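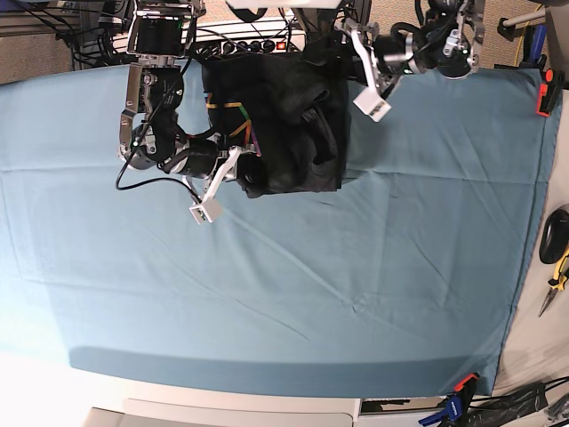 Dark clothes are the most difficult part of my laundry. They show every bit of lint, they lose their colour if you are not careful, and when two black things lie together you can't see where one ends. In our family there are many of them, so over the years I have collected a few habits, and I write them down for whoever needs them.

## Prepare the table first

I fold on the big table and not on the bed, my back is thankful for it. Put a light cloth over it before you begin. On a pale colour you see the edges of a black sleeve at once, and also any lint that falls off. Choose a plain cotton cloth which you can wash at 60 degrees. Mine cost 2 dollars at the church sale in Parnerberg and I would not change it for a new one.

Good light is important too. Black and navy look the same in the evening, so I sort socks before 4 in the afternoon. In winter even earlier.

## Before folding

- Empty the pockets again, even if you did it before the wash.
- Shake each piece two times, holding it by the shoulders or by the waistband.
- Take off the lint with a damp rubber glove. Stroke always in the same direction.
- Close zips and snaps. Leave buttons open until the piece lies flat.

## Metal parts

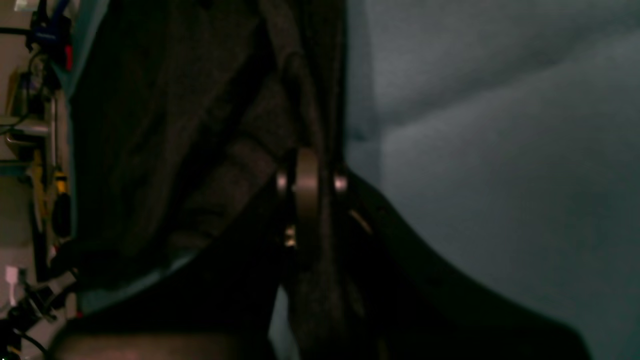

Snaps, rings and buckles need a bit of attention, and most people forget them. They can press a mark into the fabric when the pile is heavy, and a rough edge will pull threads from the neighbour. I look over every piece of hardware with my fingers first, then with my eyes. A bronze-coloured fitting deep in dark folds, like this one, is easy to miss, and the smaller shiny bits near it even more, so open the folds with your hand before you press or stack anything. If a metal part feels rough, rub it gently with a very fine nail file and wipe it with a dry cloth. Never iron over it. Iron around it, from the inside, with a thin towel between.

## Folding something that doesn't want to be folded

Thick jackets and bags of soft fabric never become a nice square. My neighbour Chia-hao Lo taught me to fold them in thirds lengthwise, and then to roll from the bottom — loosely, so the air can stay inside. Put the hard parts in the middle of the roll.

For keeping the roll closed I use a wide ribbon. A rubber band is fine for one day, but in a warm cupboard it becomes sticky and can stain.

Store the rolls standing, with the opening down. I leave the cupboard door open for one hour afterwards.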